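Dravby Project: Questions We Get a Lot

What are you collecting?
Short recordings of two-armed tasks, done by a person steering the arms. Each one holds the video plus the joint positions, and the learning system studies them to work out how to do the task by itself. We want 2,000 good ones for the drawer and lid set. We're at 900 and climbing!

Do I need to know robotics?
No! If you can pack a lunchbox you can learn this. Most people feel clumsy for their first few tries and then something clicks, and it's a great feeling when it does.

How long is a session?
You'll do 26 recordings with a break in the middle. Please take the break. Tired hands make jerky recordings, and the model picks up jerky habits faster than you'd believe.

I messed up halfway through. Should I start over?
If you fumbled and recovered, keep going and save it. Those are some of our favorites, as the system needs to see how to get out of trouble. If the lid is on the floor, press discard.

Can I do the task my own way?
Yes, within the task card. Come in from the left, come in from the top, go slow, go a little less slow. Periklis Fragkou reads every task card before it goes out, so if the wording seems odd, tell him (he loves this stuff and will happily talk for an hour).

Where do the recordings go?
Into Grovitel, our storage system, overnight. Yours show up under your operator number the next morning, and you can play them all back.

What is Pringle?
The test model we retrain each month on everything collected so far. In January it could find a lid but not hold on to one. Come watch it run, it's so much fun to see your own habits in it.

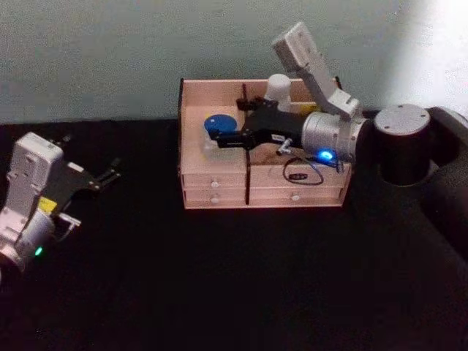

Dretero Teleoperation Team

What's hard about the lid task?
The grip, mostly. The blue lid is round and the gripper fingers are flat, so you have to meet it squarely at the edge. The container is see-through as well, which makes its sides tricky to judge on video. Line up first, then close.

Do both arms have to move?
Only if the card says so. On one-arm cards, park the other well clear of the drawers and leave it there.

What about the knobs?
They're small! Practice on the drawers for 8 tries before you record any.

How do I sign up?
Add your name to the sheet by the lab door, or ask any operator on shift. New people start at 10 a.m.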